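Project report: strip-down and parts recovery from retired desktop towers

Module: Repair and Reuse, spring term
Project name: Wynne

1. What we set out to do

Aim was to take old office desktops apart far enough to say which parts are worth keeping, write down how long each step takes, and leave behind a parts sheet the next group can use. The towers came from Jorville, the student housing office, who cleared out a store room in April. 186 machines on their list. We were never going to do them all. Agreed target with the department was 60, we did 61.

Report covers the method, the recovery figures and what we'd change. Screens and keyboards not included, another group has those.

2. Method

Every tower got a tag number first, then weighed, then on to the bench. Side panel off, case laid on its side so everything can be reached from the top. We tried the first few standing up and kept dropping screws down behind the board, so that was given up on quickly.

Order of work after that:

Check for dust and leaks, note any swollen capacitors.
Processor out, into a foam tray, lever left up.
Memory out.
Data cables off at both ends, drives out.
Power supply last, because the leads run under everything else.

We did have the power supply first in the original plan. Changed it in week three. With the supply out first the loom just flops across the board and gets in the way of the memory clips.

Processor early was also a change. The socket contacts are the easiest thing in the whole machine to ruin and we wanted the chip out before anybody was tired or pulling at cables near it. Open sockets got a plastic cover when we had one. We ran out of covers.

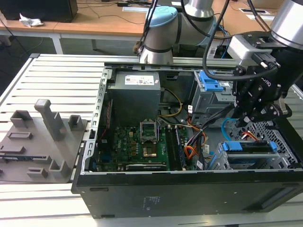

Drives were where most of the time went. The blue clips and rails are meant to be tool-free and mostly they are, once you know which side to squeeze. Two of us broke a rail each before working this out. On some cases the lower bay won't let go of the drive until the SATA cable is off, on others you can't reach the cable plug till the drive has moved a bit. No rule for this, we wrote it on the sheet by case type.

Wiring: some bundles already had little tags on, which we left alone. Untagged ones got masking tape and a letter. Sounds fussy but it saved a lot of arguing when we rebuilt the test machine.

3. Results

Of the 61 towers, 9 had nothing worth keeping apart from the case and screws. Mostly board damage, a couple had been got at before us and were half empty.

79 memory modules passed testing. Testing was done in one known good machine with the Vusano checker, one full pass per module. One pass probably isnt enough but there was only the one machine.

Power supplies: tested for voltage only, no load test, so we've marked them "untested under load" on the sheet. Please don't treat these as good.

Drives were not tested. All went to Drondico for wiping, as in the agreement with Jorville. So no recovery figure for drives.

4. Problems

Screws. Three different threads and they look the same in the tray. Should have had seperate pots from day one.

Timings are not reliable for the first two weeks. People forgot to stop the clock at lunch. We've left those rows out of the timing table but kept them in the parts sheet.

Thermal paste got on everything.

Old expansion cards were logged under two names by different people, so that column needs cleaning up. Not done at time of writing.

5. What we'd change

Sort by case type before starting. We took them in the order they were stacked, which meant relearning the clips every time. More socket covers. A second test machine. A load tester for the supplies if the department can stretch to it.

Also write the sheet up the same afternoon.

6. Files

Parts sheet, timing table and the case type notes are in the shared folder under Wynne. Tag numbers match the labels on the shelves.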